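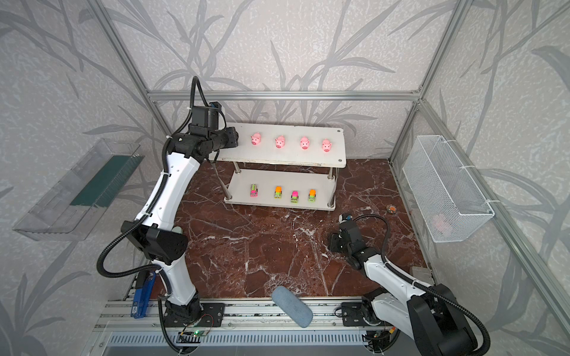

Four pink pigs on the top board of a white shelf.

Newsletter open rates dropped, do I keep the long welcome series?

emailbarb
So I run the email side for Zurnard (we sell garden planners, small shop, three of us). Our welcome series is nine emails over a month and I wrote every single one of them, so yes, I'm attached! In October we had 203 new signups and only 62 of them opened anything past email four. My boss wants it cut to three. I think the later ones are the good ones — that's where the planting calendar is.

pixel_tom
Your boss is right, sorry. Nine is a lot for a planner. Move the calendar to email two and see what happens.
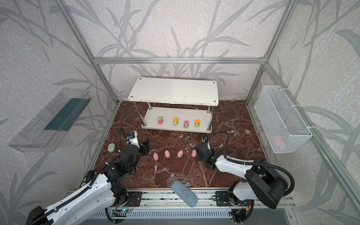 And while you're at it, look at the subject lines. If they all say "Welcome, part 5" I wouldn't open them either.

emailbarb
They do say part 5. Ouch.

Ramanauskas_fan
I'm going to disagree with Tom. We went from eight to three at my last job and sales from the series fell off a cliff. Some people take weeks to buy. What did help was splitting by what they clicked first. We did it in Stirudar, took me an afternoon plus a lot of swearing.

pixel_tom
Did you change anything else at the same time though? Eight to three right before the holidays tells you nothing.

Ramanauskas_fan
We changed the template too, fair point. Still wouldn't go down to three.
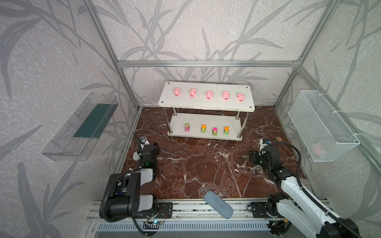 gretchen_k
Does the calendar have to be an email at all?
It could go on the thank-you page, right after they sign up, with a link to it in the first email.

emailbarb
Hm, I never thought of the thank-you page. Ours just says thanks, lol.

gretchen_k
Vija Mägi gave a talk on this at our local meetup and her thank-you page got 118 clicks in its first week, from a list smaller than yours. Worth a try before you delete anything.

pixel_tom
One talk, one list. But okay, it's cheap to test.

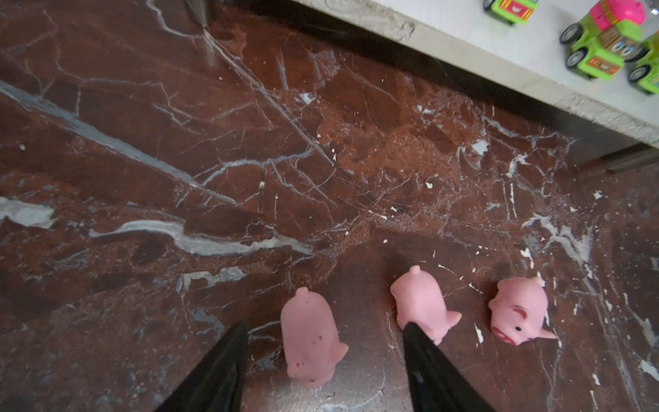
Three little pigs on the marble, green cars up in the corner.

emailbarb
Okay, plan is calendar on the thank-you page, five emails, new subject lines, and I'm holding back 65 people on the old version so I have something to compare. Does anyone know if Ellow lets you pause a series halfway without resending the first one?

Ramanauskas_fan
It does, but copy the series first and pause the copy. Ask me how I know.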